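Lunch bag packing, whole cucumber or sliced?
Food To Go board, page 1 of 1

pearce_packs
2025-10-20
ok so been packing lunch in the same navy cloth bag since May and still can't agree with myself on cucumbers. Whole fits if it goes in on a slant. Sliced needs a tub and the tub eats half the space.

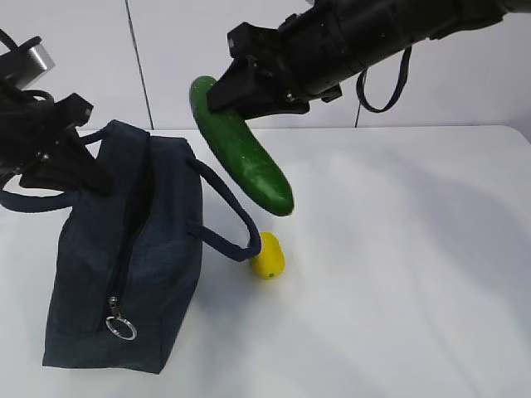 Green cucumber and the navy bag, zipper pull at the front.

Anyway – whole or sliced?

grullari30
whole. always. sliced gets slimy by noon, teh tub leaks, bag smells for a week. small knife at work, done

novberg_jo
Disagree. Who wants to stand in the break room sawing a cucumber. Slice it at home, paper towel in the tub, fine till 1.

pearce_packs
paper towel, hm. might try. Wiping the table down before I pack is the only habit I've kept
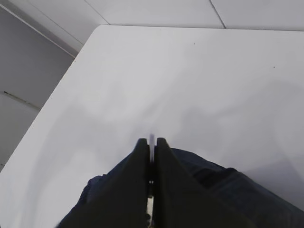
and everything heavy goes in first, bread last. Used to do it the other way and had flat sandwiches all spring.

grullari30
bread last yes. paper towel no, just turns to mush

bulis103
Can't stand handles on these bags, always flop into the opening right when your putting stuff in. Clip them back or fold them outward first. 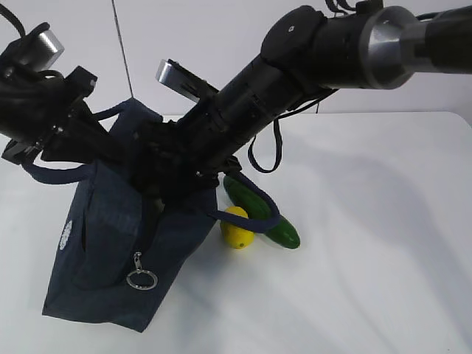
novberg_jo
Do you wash a cloth bag like that in the machine?

bulis103
Cold, inside out, zipper closed, then hang it up. Key ring off the pull first or it bangs around like crazy.

grullari30
hand wash. machine killed my last one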